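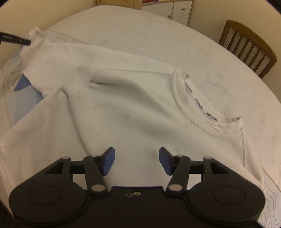 Winter Bird Counts at Ultham Lagoon

Project report, Field Ecology course

Aim
The project compared the number of waterbirds on Ultham Lagoon at low and high tide. Our question was whether birds that feed on the Sirkura mudflats move to the lagoon when the flats are covered.

Site and methods
The lagoon is shallow and brackish, with a reed bed along the north side. We counted from 2 fixed points, the Mavromatis hide and the sea wall. Each visit had one low tide count and one high tide count. We made 9 visits, always on a Thursday. Large flocks were counted in blocks of ten. Birds flying over without landing were left out.
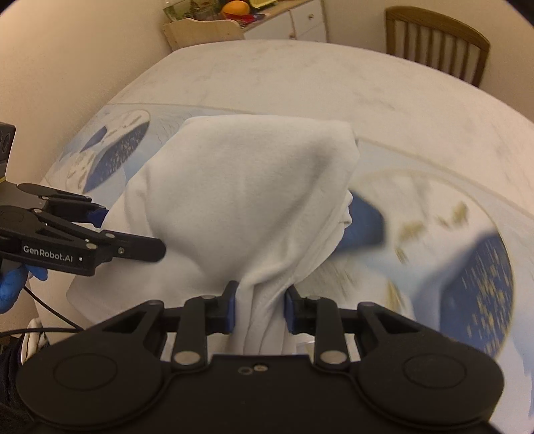
Figure 2. White cloth held in the gripper.

Results
The total for all visits was 3,313 birds. More than 3,000 of these were recorded at high tide. Dunlin and wigeon made up most of the flocks. Teal stayed close to the reeds at both stages of the tide, and their numbers changed very little. Little grebes were seen only from the hide. On the last visit a peregrine put up the dunlin before the high tide count was finished, so that count is probably too low.

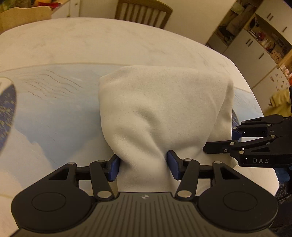
Discussion
The results fit the idea that the lagoon is used as a high tide roost. Wigeon also grazed on the bank there, so for them it is a feeding site too. Fog hid the far shore on one visit. We did not count the Plesania salt pans, and some birds may go there instead. A second team counting the pans at the same hour would help to settle this.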